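電源ユニットの容量と効率の話を連投する。自作機の電源選びで毎回同じことを聞かれるので、一度まとめておく。変換効率、負荷率、力率、経年、ラベルの読み方の順。

1/
まず用語。電源の「定格出力」は直流側の合計で、コンセントから引く電力ではない。変換効率が90%の電源で直流側に300Wを出していれば、交流側は約333W。差の33Wは熱になって筐体から出る。ワットチェッカーの数字をそのまま部品の消費電力だと思っている人が多い。

2/
効率は負荷率で変わる。ふつうは定格の半分あたりに山があり、軽負荷側と全負荷側で下がる。軽負荷で落ちるのは、スイッチング損失や制御回路の消費のように負荷にあまり比例しない損失があるため。全負荷側は導通損失が電流の二乗で効いてくる。

3/
よく「消費電力の倍の容量を買え」と言われるが、これは山の位置だけを見た話。最近の上位の製品は曲線がかなり平らで、負荷率30%と50%の差は電気代ではほぼ見えない。倍という数字に強い根拠はない。

4/
むしろ見るべきはアイドル時。事務用途のPCは稼働時間の大半がアイドルで、直流側は30W前後しか使わない。大容量の電源だと負荷率が一桁になり、80 PLUSの通常の試験点(20、50、100%)の外に出る。10%負荷の条件があるのはTitaniumだけ。ラベルの等級だけでは、自分の使う領域の効率はわからない。

5/
手元の測定例。定格650Wの電源を載せた作業機で、レンダリング中の交流側が最大617W。効率90%と置くと直流側は約555W、負荷率は約85%。動くが、ファンの音は大きい。Miltwoodの事務所に置いてある機械なので、静かさは要求されていない。

6/
同じ機械のアイドルは交流側で60W台。グラフィックボードを抜くともう一段下がる。電源を替えて稼げるのは数W、使わない部品を外して稼げるのはその何倍か。順番を間違えないこと。

7/
力率について。アクティブPFC付きの電源は中負荷以上なら0.95を超えるものが多いが、軽負荷では下がる。家庭の電気料金は有効電力で決まるので、請求額には直接効かない。効くのはUPSの選定。UPSはVAとWの両方に上限がある。

8/
UPSとの相性では矩形波出力の機種に注意。アクティブPFCの電源をつなぐと、バッテリーに切り替わった瞬間に落ちることがある。容量を増やしても直るとは限らない。正弦波出力の機種を選ぶのが早い。

9/
12Vレールの話。マルチレールかシングルレールかは、以前ほど気にしなくていい。マルチの場合は各レールの上限電流と、どのコネクタがどのレールに属するかを説明書で確認する。グラフィックボードの補助電源を二口とも同じレールから取ると、瞬間的なピークで保護が働くことがある。

10/
ピーク電流は平均の消費電力からは読めない。ミリ秒以下の変動はワットチェッカーでは平均化されて消える。「平均では余裕があるのに高負荷で突然落ちる」という症状なら、まず過電流保護を疑う。次にケーブルの挿し込み。

11/
ラベルの読み方。見るのは入力電圧の範囲、各系統の最大電流、12V系の合計ワット、3.3Vと5Vの合算上限。総出力だけ大きくて12V系が細い設計は、古い製品に多い。今の構成は負荷の大部分が12V側なので、そこが足りなければ総出力の数字に意味はない。

12/
認証マークは性質がそれぞれ違うので分けて考える。80 PLUSは変換効率、CCCは中国の強制認証、車輪付きごみ箱に×印は分別回収の表示。効率の情報になるのは最初のひとつだけ。マークの数が多いから高性能ということはない。
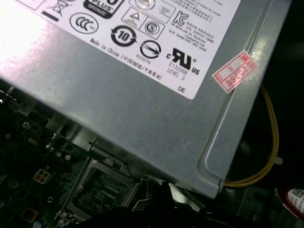

電源ユニットのラベル。「PLUS」のバッジ、ごみ箱に×の記号、CCCマーク。

13/
経年の話。先に劣化しやすいのは電解コンデンサとファン。コンデンサは温度が10℃下がると寿命がおよそ倍という経験則があり、吸気の温度を下げる効果は大きい。底面吸気のケースなら、まずフィルターの掃除。

14/
Meifang Jiangさんから「9年使った電源は替えるべきか」と質問をもらった。保証期間を過ぎていて、止まると困る用途なら替える。予備機なら様子見でもいいが、再起動の失敗や高負荷時の電源断が出たらそこで終わり。電圧はソフトの表示値で判断せず、テスターで測る。

15/
交換するときはモジュラーケーブルも全部替えること。電源側のコネクタのピン配置に統一規格はなく、同じメーカーでも世代で違う場合がある。形が合って挿さっても配線が違えば、ドライブが壊れる。古いケーブルを残して本体だけ替えるのは、配線の手間に対して危険が大きすぎる。

16/
筐体は開けない。一次側のコンデンサは、コンセントを抜いたあとも電荷が残っていることがある。ほこりは外からエアダスターで飛ばす。ファンは指か棒で止めておく。

17/
電気代の計算。交流側で常時10W減らすと、24時間365日で87.6kWh。1kWhを27円とすれば年間で2,365円。一日8時間だけ使うならその三分の一。上位の等級との価格差を効率だけで回収しようとすると、たいていの家庭用途では年数が足りない。

18/
それでも上位品を選ぶ理由があるとすれば、発熱が少なくファンが遅く回ること、部品の質、保証の長さ。ただし等級が保証しているのは効率だけなので、残りは個別のレビューでリップルと保持時間を見る。

19/
質問があれば、構成と交流側の実測値(アイドルと最大の両方)を書いてください。「何Wの電源がいいですか」だけだと答えられません。UPSの測定は2月に別のスレッドで書きます。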